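Cleaning Sprays and "Natural" Claims: Frequently Asked Questions
Compiled by Hélène Pelletier for the Bernisow Tenants' Newsletter 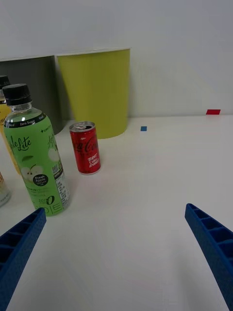 Does "natural" on a cleaner mean anything?
Less than you'd hope. The word gets used loosely, and I've yet to see a seller define it the same way twice. Color does a lot of the work too. Put a bright green label on a clear plastic bottle and people assume plants, whatever was poured into it. Read the back before you believe the front.

Are the concentrates cheaper?
Sometimes. Work out the price per 1000 ml after mixing. A reader, Italo Zuccaro, did this with the two he had at home and found the refill cost more than the spray it was meant to replace.

The shop says it kills 99.9% of germs. True?
Maybe, if you leave it on the surface as long as the small print says. Most of us wipe after a few seconds – so I wouldn't pay extra for the number.

Can I just use vinegar?
On glass and kettles, yes. Keep it off marble, and never mix it with bleach.

Do I need a different spray for every room?
I doubt it. Dish soap and warm water handle most of my apartment.

Where do I send a question?
Leave a note in box 40 by Friday. Please don't send coupons.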